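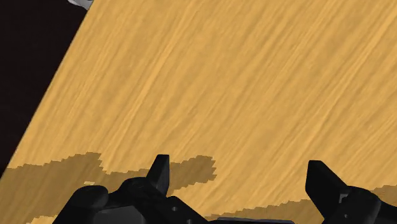
What does Clesance contain?

Daily rainfall totals copied from the paper registers of 34 gauges in the Joltley and Kevberg catchments, with the quality flags and station notes needed to use them.

Clesance: daily rainfall registers, Joltley and Kevberg

Last revised Tuesday, February 13, 2018

Overview

The registers were kept by hand, one book per gauge, one line per day. Before this release they could only be read on paper. The transcription covers every book that survives in legible condition. Where a book is lost, the gap is left as a gap. No values have been interpolated, and no totals have been adjusted to agree with a neighboring gauge.

The longest record, Joltley Upper Weir, runs for 58 years. Most are much shorter. Several Kevberg gauges were moved at least once, and a moved gauge is treated as a new station with its own identifier.

Files

stations.csv — one row per gauge site
daily.csv — one row per station and day
monthly_written.csv — monthly totals as the observer wrote them
flags.txt — definitions of the quality flags
corrections.txt — changes made since the first release

All files are UTF-8 with Unix line endings. The delimiter is a comma and the decimal mark is a period. Missing values are empty fields. Zero means that the observer wrote a zero or a dash on a day when the gauge was read.

Fields in daily.csv

station — identifier, matches stations.csv
date — year-month-day, the day the gauge was read
depth_mm — rainfall depth in millimeters
depth_raw — the value as written, including fractions and ditto marks
unit_raw — mm or in
flag — one letter, empty if nothing is wrong

Readings were taken in the morning. A value dated the first of the month is mostly rain that fell on the last day of the month before. Some published tables shift the date back by one day to account for this. Clesance does not. If you join it to another series, check which convention the other series follows.

Units

The Joltley books begin in inches and change to millimeters partway through. The change did not happen at all gauges on the same day. At one station the observer used up the old forms first, crossing out the printed heading. Conversion uses 25.4 exactly and the result is rounded to one decimal place. For work on very light rainfall, start from depth_raw, as the rounding removes detail from the smallest inch values.

Flags

A — accumulated total covering more than one day
E — value is hard to read, best guess entered
S — snow, melted before measuring
T — trace, entered as 0.0
X — value is legible but implausible

Only one flag is stored per row. When two apply, the one with the greater effect on the depth is kept and the other goes in the station notes. X does not mean that the value was removed. An X value of 340.0 at a gauge where the neighbors read 34.0 is almost certainly a slipped decimal point, but it is left as written. 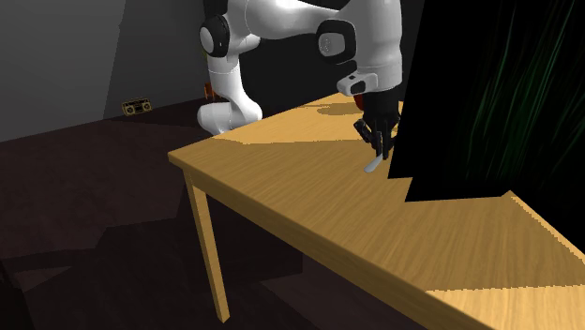 Þrastardóttir

Method

Each page was typed twice, in separate passes, and the two versions compared by script. Rows that disagreed were checked against the page. If the disagreement could not be settled, the reading more consistent with the written monthly total was entered and flagged E.

The written monthly totals served as a second check. The daily values for each month were added up and compared with the observer's figure. A difference has three usual causes: a typing error on our side, an arithmetic error by the observer, or a daily value corrected later without the total being changed. Errors of the first kind were fixed. The other two were left alone, so the sum of daily.csv for a given month will not always equal the row in monthly_written.csv.

Ditto marks were expanded in depth_mm and kept in depth_raw. A run of ditto marks under a nonzero value is rare and should be treated with suspicion. A run under a zero is normal in dry weather.

Known problems

Weekends. At 4 of the Kevberg gauges no one read the gauge on Sundays for long stretches, and Monday holds the total for both days. These rows carry flag A only if the book says so or if the Sunday line is blank. Where Sunday was filled in with a zero, nothing in the row shows the accumulation. Compare Sunday rainfall frequency with the rest of the week before using these stations for daily work. Monthly sums are not affected unless the accumulation crosses the end of a month.

Snow. Practice varied. Some observers melted the catch, others appear to have divided the depth by ten. The books seldom say which. January totals at the higher stations are the least reliable part of the dataset.

Exposure. Trees grew up around Kevberg Mill while the gauge stayed where it was. The record shows a slow decline against its neighbors that should not be read as a change in climate. No correction is supplied.

Positions. Early coordinates come from sketch maps in the front of the books. Treat them as good to the nearest few hundred yards. Elevations were read from a contour map at those positions and inherit the same error, which matters on the steep side of the Joltley valley.

Suitable uses

Monthly and annual totals, drought studies, and comparison with streamflow in either catchment. Daily extremes can be studied at stations with few A flags, after the X rows have been looked at one by one.

The data is not suitable for storm timing. There is no information on when during the day the rain fell. It is also a poor basis for trend estimates at a single station unless the station notes have been read in full — moves, replaced funnels and changes of observer are all listed there.

Versioning

Station identifiers are permanent. A value that changes between releases is listed in corrections.txt with the old value, the new value and the page it came from. Rows are never deleted. If a whole book proves to have been assigned to the wrong gauge, its rows move to the correct identifier and the move is logged as a single entry.

Reporting errors

Give the station, the date and the value you expected. Page scans are not part of the release because of their size, but a scan of any single page can be sent on request. Corrections without a page check are held for the next revision.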